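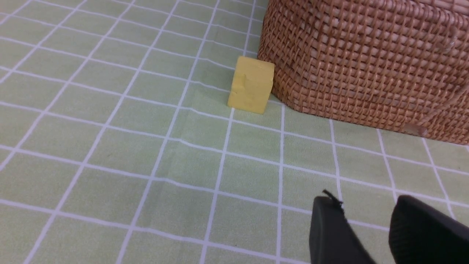
*Yellow cube, wicker basket, green check cloth.*

Hi all,

Replying to the question from Saturday, quoted here so it doesn't get lost:

> Has anyone switched an older cat from dry food to wet? Ours is thirteen and has eaten Tromusell dry her whole life. The vet wants more water in her and suggested pouches. I bought a box of the Zutix ones in jelly and she licks the jelly off and leaves the meat. Do I keep going or try another kind? Also, how much dry do I take away at first? The chart on the box only covers cats that eat wet food and nothing else.
>
> Sent 25th July

Oh, the jelly licking! We had weeks of it in February with our old boy, and I wasted a lot of food before I got anywhere. He's on mostly wet now, so yes, I'd keep going, but maybe not with that box.

What worked for us was mashing. I tip half a pouch into a flat dish and squash it with a fork until you can't tell what's jelly and what's meat, then stir in a spoonful of warm water. It looks horrible. He loves it. If I leave the chunks whole he still goes round them like a kid with peas.
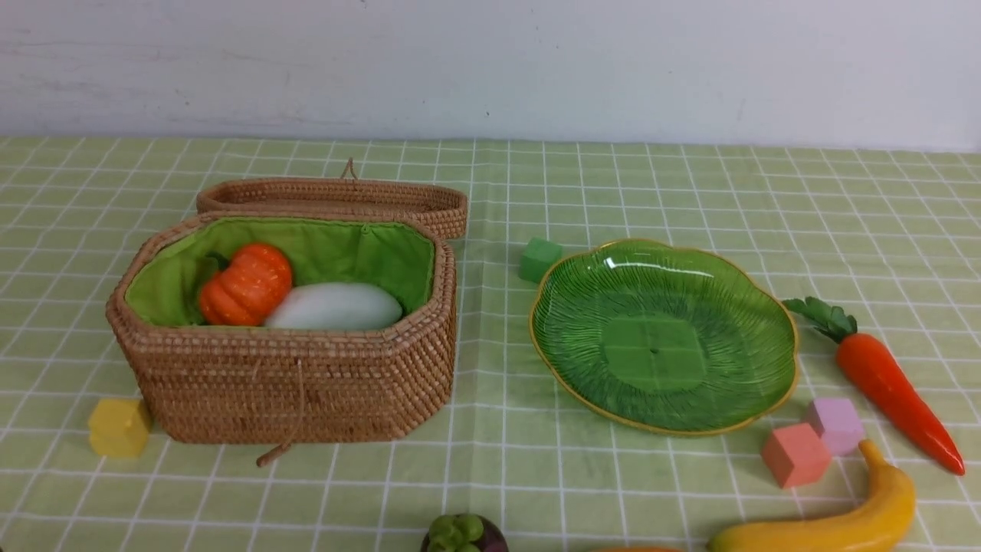
## How much dry to take away

I weighed everything, because I'm like that (and because the scoop that came with our feeder is useless). I took 20 grams of dry out of the evening bowl and put the mashed half pouch down instead, and left breakfast alone for a couple of weeks. Then I did the same at breakfast. Our vet was happy with that for him, but he's a big lump at 520 grams over where they'd like him, so do ask yours for a number that fits your cat. A skinny old lady is a different story, and I wouldn't cut anything until she's really eating the wet. If she stops eating altogether, call them that day, don't wait it out.

## Other kinds

Zutix does a gravy version too, which is the one I'd try next. Same flavors as far as I can tell, only sloppier. The Notix pate trays went down well here for a week and then he decided they were poison, so don't do what I did and order a big case. I still have most of it in the garage if anybody local wants it, dates are good until next year.

The other one people on this list like is Rimkutė, the little cans with the paper label. It's pricey and I can only get it by mail, but the fish one smells strong enough to bring him down two flights of stairs. I use a teaspoon on top of the cheap stuff when he's being fussy.

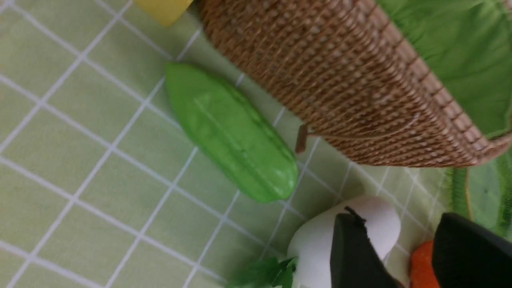
Warm it up a bit, too. I stand the pouch in a mug of hot tap water while I make my coffee. I used to microwave it, but you get hot spots, and then there's the smell in the microwave, which my family had opinions on. Anything he hasn't touched in 20 minutes or so gets picked up in this weather, and the rest of the pouch goes in the fridge with a clip on it.

Does she drink from a bowl at all, or is she a faucet cat? And is she eating the dry normally while you're trying all this?

Let us know how the gravy goes!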